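Ticket 4000 – Plissee-Rock, grau: Falten gehen nach Wäsche raus / Bund wellt sich
Status: in Arbeit
Angelegt: 2023-12-19
Bearbeitung: Lena Urbańczyk, Kundenservice Stallell
Rückfragen Werkstatt: Lucyna Sadowski

Meldung der Kundin
Rock Modell Rallesura, grau, Größe M. Gekauft im April, seitdem zweimal gewaschen. Nach der zweiten Wäsche Falten im Gesäßbereich fast weg, unten am Saum noch ok. Bund wellt sich, Reißverschluß läuft schwer. Kundin will Reparatur, kein Geld zurück. Pflegeetikett hat sie rausgeschnitten (kratzt), Programm angeblich "Feinwäsche, kalt".

Maschine laut Kundin: Bramer, Baujahr 2012. Schleuderdrehzahl weiss sie nicht, hat "immer so gelassen wie es war".

Erste Antwort an Kundin
Nachgefragt:
- Weichspüler ja/nein
- Trockner ja/nein
- Wie aufgehängt, am Bund oder über die Leine
- Gebügelt? Mit Dampf?
Antwort kam schnell. Weichspüler ja. Trockner nein. Über die Leine gehängt, doppelt gelegt. Einmal mit Dampf drüber, "nur kurz, weil er so zerknittert war". Da haben wir es vermutlich schon.

Abgleich Material
Laut Artikelblatt Polyester mit Viskoseanteil. Dauerplissee hält im Polyester gut, in der Mischung nur bei niedriger Temperatur und ohne Zug. Dampf auf die offene Falte = Falte weg. Lucyna meint, bei der Mischung hätte man den Rock von Anfang an nur in die Reinigung schicken dürfen. Steht so aber nicht auf dem Etikett, Etikett sagt Handwäsche. Muss an den Einkauf, eigenes Ticket.

Vergleichsbild grauer Faltenrock, Falten scharf, nach oben hin aufgefächert:

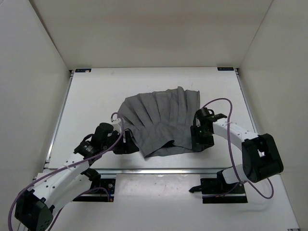
Schritt 1: Falten nachlegen
Werkstatt legt von Hand nach, Falte für Falte, unten heften, oben stecken. Nicht bügeln bevor alles geheftet ist!! Letztes Mal bei Grabowska (Zulieferer) passiert, gab Doppelkanten die nicht mehr rausgingen.
Tuch dazwischen, trocken anpressen, auskühlen lassen. Dann erst Heftfaden raus.
Ergebnis: hinten links noch weich, Rest steht. Zweiter Durchgang nötig.

Schritt 2: Bund
Einlage hat sich gelöst, daher die Wellen. Kein Nähfehler. Neue Einlage rein, schmal abgesteppt. Reißverschluss nur verzogen durch den Bund, läuft jetzt wieder. Kosten Werkstatt bis zu 82 Euro, Freigabe von mir, Kulanz.

Schritt 3: Stoff prüfen
Frage war ob das Gewebe selbst gelitten hat oder nur die Form. Lucyna hat mit der Lupe geschaut: keine Glanzstellen, keine verschmorten Fasern, also Dampf war nicht zu heiss. Leichter Film, wahrscheinlich Weichspüler. Einmal klar ausspülen, lauwarm, dann nochmal pressen.
Zum Vergleich grauer Stoff aus der Nähe. Links am umgeschlagenen Teil sieht man feine schräge Linien im Gewebe, rechts wirkt es glatter, mit weichen Knittern:

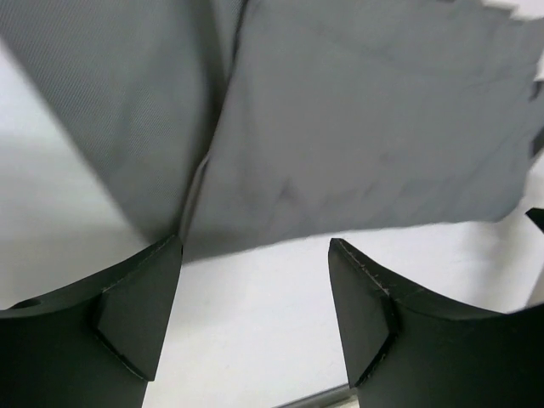
Schritt 4: Pflegehinweis an Kundin
Textbaustein, bitte so verwenden:
Rock vor der Wäsche in Falten legen und unten locker zusammenheften, dann in ein Wäschenetz rollen. Handwäsche kalt, kein Weichspüler. Nicht schleudern und nicht wringen. Am Bund aufhängen, tropfnass ist in Ordnung. Kein Dampf. Wer bügeln muss, nur trocken mit Tuch und nur auf der gelegten Falte.

Offen
- Zweiter Durchgang Falten hinten links (Lucyna)
- Etikettentext mit Einkauf klären, Handwäsche oder Reinigung
- Kundin fragt ob sie den Rock selber abholen kann, Antwort steht noch aus
- Ersatzetikett beilegen, zum Einnähen an der Seitennaht, nicht am Bund

Nachtrag L.U.: Abholung geht, bitte vorher anrufen. Ticket bleibt offen bis der Einkauf sich gemeldet hat.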